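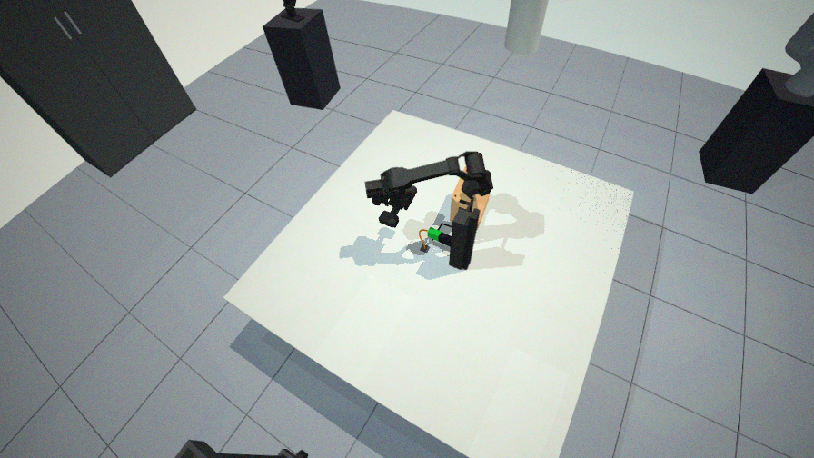

# Grey grout drying in two shades on a utility room floor

Lotora Help › Home and repairs › Floors
Viewed 186 times

**Mava**

I regrouted the floor of a utility room in August. Tiles are 300 mm square porcelain, matt grey, with joints of 2 mm. The grout is a cement-based powder in mid grey, all from the same batch, mixed by hand in a bucket.

The half nearest the door has dried to the colour on the packet. The half nearest the sink is clearly lighter, with a chalky look, and the change happens along one row where I stopped and made a second mix. I may have added more water to that mix, as it was going stiff. I also wiped that half down with a wetter sponge.

I have scrubbed the pale joints with warm water and washing-up liquid. They go dark while wet and return to the lighter shade by the next morning. The grout feels hard and doesn't come away under a fingernail.

Does this need raking out, or can the colour be corrected on top? I would like to seal the floor once, so I don't want to seal it in the wrong state.

**Vương**

The description fits either efflorescence or cement that has lost pigment through excess water. They look alike but are treated differently, so test first.

1. Choose a short length of pale joint in a corner.
2. Wet it with clean water. Acid put on dry grout soaks in too far.
3. Apply a diluted sulphamic acid cleaner with a small nylon brush, at the strength given on the label. Gloves and eye protection, window open.
4. Leave it for the time on the label, agitate, rinse twice with clean water and take up the rinse water with a cloth.
5. Let it dry fully before judging the colour. Allow a couple of days in a cold room.

If the test patch dries to the right grey, the pale layer was salts on the surface and you can treat the rest in the same way. Work in small areas and do not let the cleaner dry on the tile.

If it stays pale, the colour difference is in the grout itself and cleaning will not change it. Use a water-based grout colourant – an epoxy type if you can get it – over the whole floor. Colouring only the light half usually leaves you with a third shade. Many colourants also act as a sealer, in which case a penetrating sealer on top will not bond or soak in. Check the data sheet before buying both.

Raking out is only justified if the joint is weak. Drag the tip of a screwdriver along it with light pressure. A faint scratch is acceptable. If it powders, take it out to at least two thirds of the tile depth and regrout.

For the next job, measure the water. Some 100 ml too much in a small mix is enough to shift the shade.

**Flonoten**

had this in my hall, used vinegar, it got a bit better. Then I put a rug on it

**Mava**

Update, Sun 13 December: test patch done in the corner behind the door to the boiler cupboard. It dried to a match. Screwdriver leaves a faint scratch only. I will do the remaining rows before sealing.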